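Pay for the Pitch

Miklós Juhász
07/03/2021 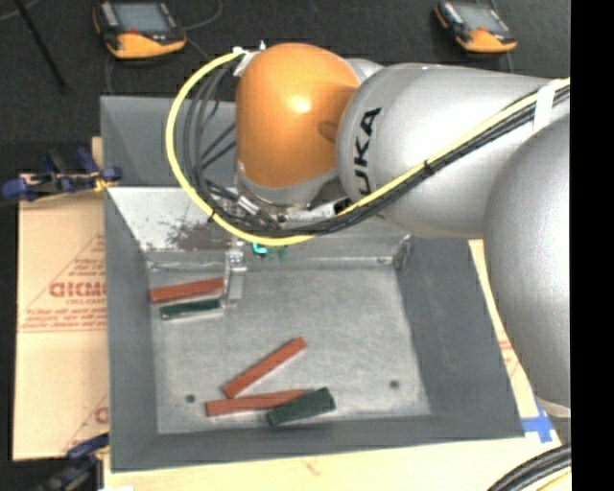 Should a design studio do creative work for a client before it has been hired? Only if the client is paying for it. A small fee is fine, as long as it is agreed in writing before anyone opens a sketchbook.

I ran a small studio, Padell, and I said yes to free pitches for longer than I should have. The one that changed my mind was for Jatari, a tea importer that wanted new packaging. The brief was two pages long and asked for a name, a logo and three finished box designs. We had 30 days. Seven other studios were asked to do the same thing, so there were eight of us working for free on a job that would pay one.

We came second. The marketing manager was polite and told us the vote had been close. I believe her. It still left me with a month of wages to cover, and two regular clients whose work had gone out late because my best people were drawing tea leaves.

Clients tell me they need to see ideas before they can choose. I understand the worry. Design is expensive and you can't return it. But an idea made in a month, without a proper talk with the people who sell the product, is mostly a guess. The studio that guesses best gets the job, and then very often the guess gets thrown out once the real work starts. That happened with Jatari too. The boxes in the stores today look nothing like the winning pitch.

There are better ways to pick. Look at past work and ask what went wrong on it. Call two former clients. Meet the designers who will do the job, including the junior ones. If you still can't decide, pay your short list for a day of work each and sit in the room while they do it. Virk did this when it was looking for someone to redo its signs, and we would have been happy with the day even if we had lost.

Studios carry some of the blame. We complain about free pitching at every awards dinner and then go back to the office and enter the next one. I turned down my first in January, a rebrand for Kirutard, and I felt sick about it for a week. They hired somebody else. I had the staff free for paid work that month, and the invoices went out on time.

Recent posts
What a Two-Page Brief Leaves Out
Awards Entries and Who Pays for Them
Hiring Juniors in a Slow Year
Notes on Redrawing an Old Logo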